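Firkport Residents Board > Home & Laundry > Duvet cover shrinkage, is it me

mossback_9
Posted December 11, 2019

Bought a white duvet cover from Venov in October. Washed it cold, dried it low, did everything short of reading it a bedtime story. It is now a cover for a somewhat smaller duvet. The insert bunches up in the corners like it's trying to get out. Do I send it back or learn to live with lumps?

plainwrap
Did you dry it low or did you dry it "low"? My machine has 7 settings and they're all the surface of the sun.

mossback_9
Low. I have a Trivov, it has a little picture of a feather. I trusted the feather.

tidewater_lou
Cotton shrinks. Buy one size up and quit fighting it. I've been saying this on here for 2,623 posts and will be saying it at my funeral.

plainwrap
One size up and then it slides around all night like a loose sock. No thanks. Line dry it and pull the seams straight while it's damp.

mossback_9
Line dry, in December, in Firkport. Sure. I'll go chip it off the line in spring.

For what it's worth, the guest bed has the old white one from Hunt, the plain one, and that still lies pretty flat after years of abuse. A few creases across the middle and I can live with those.
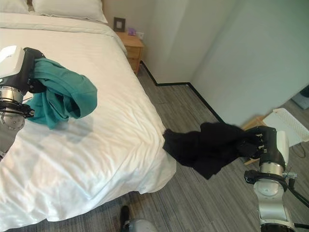
tidewater_lou
Hunt changed their fabric, so don't run out and buy another expecting the same thing. The new ones are thinner and pill by the second wash.

plainwrap
Mine hasn't pilled – and I've had it since last winter.

tidewater_lou
Do you wash it, though?

plainwrap
Wow.

mossback_9
Venov wrote back. They'll take it if it's "unwashed and in original folds." I'm keeping the lumps.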